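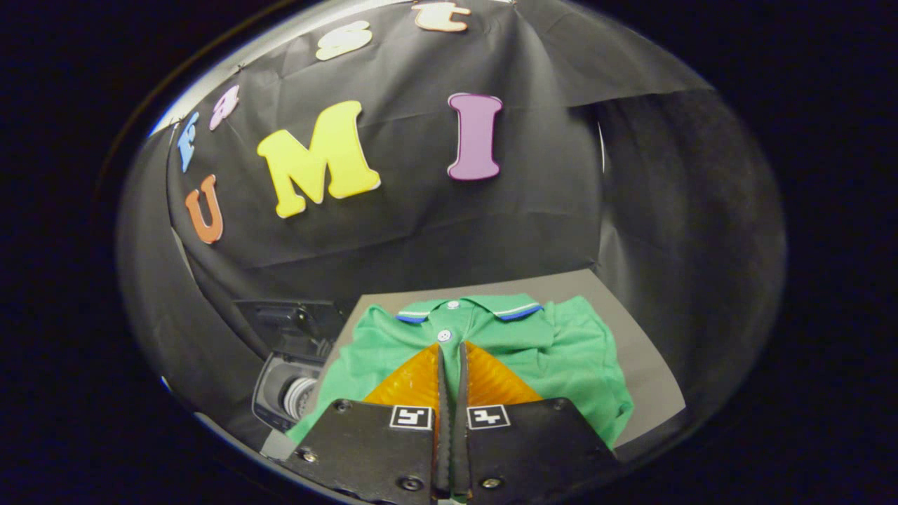

Green polo, collar end, with the fingertips almost closed over the placket.

Home | Gallery | Chores | Shop Floor | Notes | Contact

Can It Fold Yet? A Gallery of One Shirt and a Lot of Opinions

I have been meaning to put this page together since June, when my neighbor Celeste Riquelme asked me over the fence whether she should hold off on replacing her dryer until there was one that folded the clothes too. I told her to buy the dryer. Then I went inside and felt a bit bad about it, because it was a fair question and I'd given it a short answer, and anybody who knows me will tell you short answers aren't really my way of doing things.

So this is the long answer, or at least the first piece of it. The gallery is meant to grow. For now it has one picture in it, up at the top, and under that are my notes on the chores people write to me about the most — laundry first, because laundry always comes first, and then a few others from the kitchen and the stockroom. I'll slot more pictures in as I get them into shape.

The polo shirt

I love a polo as a test, I really do. A towel is a rectangle and stays a rectangle no matter how badly you treat it. A T-shirt is a little harder. But a polo has a collar that wants to stand up, and a placket that is stiffer than everything around it, and buttons, and then all that soft knit fabric hanging off it that goes wherever it pleases. You can get the collar end looking ready for the store shelf and still have a big loose fold off to one side, just as the green one has on its right. My mother would have picked it up and given it one good snap in the air, and that snap is a marvelous thing when you think about it. She was using the weight of the shirt to straighten the shirt.

Look at how narrow the tips are, too. The fingers are black and tapered, with ridges on the inside faces for grip, and there are just the two of them. When I fold a shirt I use my whole palm, both forearms, sometimes my chin (don't tell Kavitha). With two fingertips you have to choose your spot very carefully, and the spot you choose decides what the rest of the cloth does. Pinch one layer when you wanted two and you've turned a folded shirt back into laundry.

Fabric color gets more attention from me than it used to. This polo has a thin white stripe and a blue band along the collar trim, and those give the eye something to follow. A plain black shirt on a dark bedspread is miserable even for me, at night, with my glasses on.

So, can they fold?

Some can, some of the time, if the shirt is the sort they've practiced on and it starts out in a reasonable state. That's my honest reading of everything I've watched and been told. What Celeste wants is something different, and so do I. She wants to tip a hamper onto the bed with everything in it, socks balled up, one sleeve inside out, a fitted sheet that has swallowed two washcloths, and come back after supper to find it done. We are a good way from that. I'd be thrilled to be wrong!

The shop floor

Kavitha Murthy runs the stockroom at Murthy, her family's workwear store, and she has been very patient with my questions. She refolds shirts all day long — customers open them, hold them up, and put them back in a heap, bless them. I asked her what she'd hand over to a machine first and I was sure she'd say the folding. She said no, the folding is the part where she gets to stand still for a minute. She'd hand over the unpacking. On a delivery day she can have 50 polos to get out of their bags, and every bag has pins or clips or that crinkly strip under the collar, and none of the suppliers do it the same way twice.

I thought that was a wonderful answer. It's also a hard one for a machine, I'm sorry to say. Thin plastic is slippery and see-through, and a clip can be hiding anywhere.

Buttons

Two buttons show on the green shirt, both white and easy to spot. Doing one up is a job I would put near the bottom of the list of things to expect soon. You need to hold the hole open, bring the button to it at a slant, push from one side and pull from the other, all by feel. I watched my grandson learn it and it took him most of a year and a fair bit of shouting.

Dishes, and what's next

I had planned a section on loading the dishwasher, but it ran longer than all of this put together, so it'll get its own page. After that I'd like to do making a bed, and wiping down a stove, which looks simple and isn't.

If you have a chore you'd like me to look into, send it along. Tell me how you do it yourself, with all the fussy little steps included. I read every one, and the fussy steps are the part I enjoy most. Celeste's new dryer works beautifully, by the way, and she still folds on top of it.

Page updated 10/29/19

Recent galleries
Trombridge: Hanging Out the Wash
The Stockroom at Murthy
Drimska Kitchen Notes, Part 2
Etent and the Sock Problem
Sweeping, Mopping, and the Corners That Get Missed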